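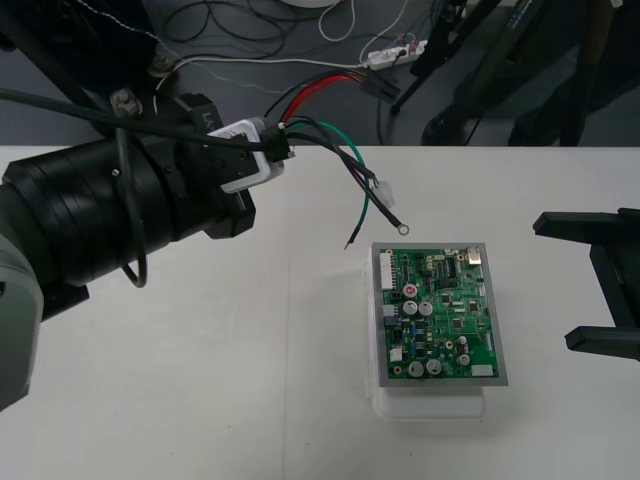 Student Projects / Open Calls

Pinheiro Robotics Club: team members wanted for the wiring project

The club is looking for students to join its two-arm wiring project, which runs through July. The task is to get one arm to bring a wire bundle to a circuit board while the second arm works from the other side.

You do not need to have programmed a robot before. Basic soldering or some Python helps -- either one is fine.

Sessions start at 4 p.m. in Room 29 and last 60 minutes. Sign up at the Dirkach Building front desk, extension 839, by the end of May.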